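밀봉 방사선원 보관실 정기 안전점검표 (점검 의견 포함)
대상: 다멕스(Damex) 2동 지하 보관실 및 인접 계측실

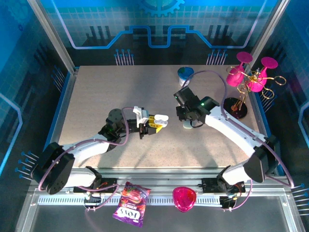

밀봉선원 누설시험은 얼마나 자주 해야 하는가?
보관 중인 선원은 6개월마다, 사용 중인 선원은 3개월마다 시행한다. 선원을 떨어뜨렸거나 용기에 충격이 있었던 경우에는 주기와 관계없이 다음 사용 전에 시행하고 결과를 대장에 적는다.

점검일: 2018년 12월 11일 화요일
점검자: 음포 음찰리(Mpho Mtshali), 시나 율(Sheena Yule)
입회: 부파 라타나쿨(Buppha Rattanakul), 보관실 담당
판정 기호: 적합 / 보완 / 부적합 / 해당 없음

1. 출입 관리

1-1 보관실 외부문 잠금 상태: 적합
1-2 내부 철문 잠금 및 열쇠 보관: 보완
의견: 예비 열쇠가 열쇠함이 아닌 담당자 책상 서랍에 있었음. 점검 중 열쇠함으로 옮김. 반출 기록 양식에 예비 열쇠 칸을 추가할 것.
1-3 출입대장 기재: 보완
의견: 퇴실 시각이 빠진 줄이 여러 곳 있음. 대부분 점심시간 직전 출입분.
1-4 방사선 표지 부착 및 식별 상태: 적합
의견: 내부 철문 표지는 색이 바래기 시작함. 다음 점검 때 다시 볼 것.

2. 선원 재고

2-1 대장과 실물 대조: 적합
의견: 대장상 218개, 실물 218개. 세슘-137 교정용 선원과 아메리슘-241 선원을 따로 세었고, 두 점검자의 집계가 일치함.
2-2 선원 일련번호 판독: 보완
의견: 분유 통 크기의 납용기 두 개에서 꼬리표 글자가 번져 읽기 어려움. 용기를 열지 않고 대장의 위치 번호로 확인함. 꼬리표는 새로 만들어 달 것.
2-3 플루토늄-베릴륨 중성자선원 별도 보관: 적합
의견: 파라핀 차폐통 안에 있음. 뚜껑 봉인 번호 1712, 대장과 같음.
2-4 폐기 예정 선원 분리: 부적합
의견: 폐기 예정 선반에 사용 가능 선원 한 개가 섞여 있음. 브루넬로 그라소(Brunello Grasso) 씨가 교정 후 잘못된 칸에 둔 것으로 본인 확인. 당일 원위치함. 선반 앞면에 구분 표시가 없는 것이 원인으로 보이며, 표시를 붙인 뒤 재점검한다.

3. 선량 및 오염 측정

3-1 측정기 교정 유효기간: 적합
의견: 서베이미터 두 대 모두 유효기간 안. 드로나르(Dronar) 표면오염 측정기는 배터리 덮개가 헐거워 테이프로 고정되어 있음. 측정에는 지장 없으나 부품을 신청할 것.
3-2 보관실 외벽 공간선량: 적합
의견: 네 지점 모두 배경 준위와 구별되지 않음.
3-3 중성자선원 차폐통 표면: 적합
의견: 지난 점검 때와 같은 위치에서 측정함. 바닥의 측정 위치 표시가 지워지고 있으니 다시 그릴 것.
3-4 문지름 시험 시료: 적합
의견: 시료 100매 채취, 모두 사내 조사준위 미만. 시료 봉투 묶음 번호 2242.

4. 개인 보호 및 선량계

4-1 개인선량계 착용: 적합
4-2 선량계 보관 위치: 부적합
의견: 미사용 선량계 걸이가 보관실 내부 철문 바로 옆에 있음. 대조용 선량계도 같은 곳에 걸려 있어 대조값으로 쓸 수 없음. 계측실 바깥 복도로 옮길 것. 지난번에도 말로 전달한 사항이므로 이번에는 기한을 정함.
4-3 집게 및 원격 취급 도구: 적합
의견: 긴 집게 하나의 고무 끝이 닳음. 교체품은 창고에 있음.
4-4 납치마 상태: 해당 없음

5. 운반 및 비상 대비

5-1 운반용기 외관: 적합
의견: 부니코(Bunico) 제품의 잠금쇠는 추운 날 뻑뻑함. 윤활제는 제조사 설명서에 나온 것만 쓸 것.
5-2 운반 서류 사본: 보완
의견: 생통(Saengthong) 분실로 보낸 선원의 인수 서명본이 아직 오지 않음. 비시타시온 파스토르(Visitación Pastor) 씨가 원본을 요청한 상태.
5-3 비상연락망: 보완
의견: 벽에 붙은 연락망에 퇴직자 이름이 남아 있음.
5-4 누출 대응 물품함: 적합
의견: 흡수지, 비닐봉투, 장갑, 표지 테이프 확인. 장갑은 큰 치수만 있으니 중간 치수를 보충할 것.

조치 기한
2-4, 4-2: 12월 안에 완료하고 재점검을 받을 것.
1-2, 1-3, 2-2, 5-2, 5-3: 다음 정기점검 전까지.
3-1, 3-3, 4-3, 5-4의 의견 사항은 담당자가 처리하고 대장 뒷면에 날짜만 적으면 됨.

입회자 의견: 4-2의 선량계 걸이는 복도 벽이 석고보드라 나사 고정이 어렵습니다. 세워 두는 형태로 바꾸겠습니다. (라타나쿨)
점검자 회신: 세워 두는 형태도 가능함. 대조용은 다른 칸에 둘 것. (율)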